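Home | Reviews | Laundry & Linen | Kitchen | Floors | Contact

Print this page | E-mail to a friend

Last updated: 18 September 2026

Zeveo Quiet Dry heated airer: long on promises, slow on towels

By Pierina Pellegrini

I've never trusted an appliance that spends its brochure telling you what it isn't. The Zeveo Quiet Dry isn't a tumble dryer, isn't a clothes horse and isn't, according to the box, "just another airer". What you get for $272 is a folding aluminium rack with warm bars, a zip-up cover and a plug. I've lived with it through the back end of a Ballarat winter and I'm still not sure who should buy it.

Let's start with the word quiet. It has no fan and no moving parts, so of course it's quiet. My kettle is quiet when I'm not using it. Putting that in the product name tells me the marketing people were short of things to say.

Setting it up

The rack comes in one piece and the legs swing out and lock. The locks are plastic and the left one on mine needed a good thump every time. The cover is a separate job. It goes over the top like a fitted sheet over a mattress, with the zip ending up behind you on the first go, and the instructions show a drawing of a smiling person doing it with one hand. I used two hands and my chin.

There's a dial with 4 settings. The book calls them Fresh, Gentle, Daily and Deep. I put the same load of shirts on at Gentle and again at Daily and couldn't pick a difference by touch or by the clock. Deep does get the bars properly warm, warm enough that I wouldn't lay anything with a rubber print on them. Fresh appears to be a light that comes on.

Does it dry clothes?

Yes, eventually. Cotton shirts hung on hangers under the cover were ready to iron in around six hours. Socks and undies were done overnight. Jeans were dry in the legs by morning and still clammy at the waistband and pockets, so they went over the back of a chair, where they'd have gone anyway.

Towels are where I lost patience. A bath towel folded over two bars gets a warm stripe where it touches the metal and stays cold and damp in between. You have to come back and shift it along, then shift it again. The book suggests "turning items periodically for best results", and by that measure I'm the one doing the drying. Hand towels and dishcloths in a thin rib or waffle weave fared much better, and so did anything knitted, as long as I laid it flat on the top wings and left it alone. Jumpers came off without the shoulder bumps you get from pegs. I'll give it that.

The cover matters more than the bars. Without it, the heat goes straight up to the ceiling and the washing barely notices. Zeveo sells a version with no cover for less money and I can't see the point of it at all.

What it costs to run

The brochure says "pennies a day", which is a strange thing to print for a country that got rid of them. I'd ignore it and look at your own bill. It draws far less than a dryer, but it's also on for much longer, and if you're in the habit of leaving it going from dinner to breakfast the gap closes. All that moisture has to go somewhere too. We keep ours in the spare room and had the window fogged by morning until I started leaving it open a crack, which lets the cold in, which makes the airer work harder. You can see where that goes.

Against the others

I borrowed a Cadance rack from my neighbour for a fortnight. It's wobblier, the bars are further apart and the cord is too short to reach anything useful, but it did shirts in much the same time. The Jutton dehumidifier we already owned, parked next to an ordinary wire clothes horse with the door shut, beat the pair of them on towels and kept the window clear. It hums, and you have to empty the tank. I'd still choose it.

If you've got $849 to spend and a wall to put it on, a heat pump dryer settles the whole argument. If you haven't, and you mostly wash shirts and woollies, the Zeveo will do the job without any fuss. Wait for a sale. For towels, keep the line.

Good points: gentle on knits, folds flat, no noise
Bad points: dial is mostly for show, stiff leg lock, hopeless on thick cotton
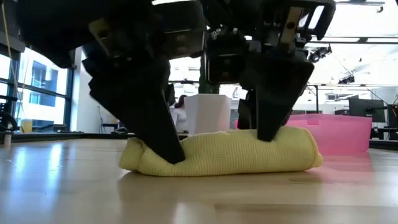
Amedeo D'Amico writes that he's had the same airer for two winters and thinks I was too hard on it with the towels. He hangs his over one bar only, lengthways, with the cover zipped right down, and says they're dry by breakfast on Daily. He agrees about the leg lock. His snapped in the first November and the shop wanted him to post the whole rack back, so he fixed it with a hose clamp and hasn't thought about it since.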